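Trindo releases Cludex 8, planning and perception software for household handling tasks

February 2018

Trindo today announced the general release of Cludex 8, the latest version of its software for planning and supervising the movements of robot arms. The release is available to all existing licence holders and, for the first time, to university laboratories under a separate teaching licence.

Cludex brings together three tools that users previously had to install and maintain separately: the motion planner, the perception module and the task editor. All three now share a single description of the work area. When an object is moved in the editor, the planner and the perception module receive the change at once, and plans that depended on the old position are marked for review.

The main addition in this version is a new method of choosing grasps for objects with handles. Earlier versions treated a mug much as they treated a plain cylinder and often proposed an approach that the surrounding objects would not allow. Cludex 8 considers the handle, the rim and the body separately, and ranks each possible grasp by the space the arm will need on its way in and on its way out.

"Our customers asked us for fewer surprises," said Halfdan Zoëga, Head of Software at Trindo. "An arm that stops and reports a clear reason is of more use to them than one that tries a poor grasp. We have spent most of our effort since July on those reports and on the decisions behind them."

Before release, the software was tested at the company's Wada laboratory on a set of 249 tasks involving cups, bottles, racks and other everyday items. Each task was run with several starting layouts. The full list of tasks, together with the settings used, is supplied with the documentation so that licence holders may repeat the tests on their own equipment.

Perception has also been revised. Views from a camera at the wrist can now be combined with those from a fixed stereo camera, and the operator may decide which of the two is to be trusted when they disagree. Calibration between them is carried out from within the task editor and no longer requires a separate program.

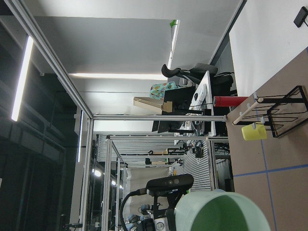 The new version corrects 683 reported faults, the majority of them in the import of older project files. Projects saved in Cludex 7 will open without conversion. Those saved in earlier versions must first be passed through the Lerkard converter, included in the installation package.

"We teach planning to students who have never programmed an arm before," said Valdemar Nørgaard, who leads the teaching partnership programme at Trindo. "They need to see why a plan was refused, in plain words and on the same screen. The teaching licence gives them the complete planner, with no functions removed."

The teaching licence covers up to 17 workstations at a single institution and is renewed yearly. Applications are made through the Trindo customer office, which also handles upgrades for commercial users. Support for Cludex 6 will end with this release. Cludex 7 will continue to receive corrections, but no new functions will be added to it.

About Trindo

Trindo develops control, planning and perception software for robot arms used in research, teaching and light industry. Its products include the Cludex planning suite and the Lerkard file converter.

Press enquiries should be addressed to the Trindo press office.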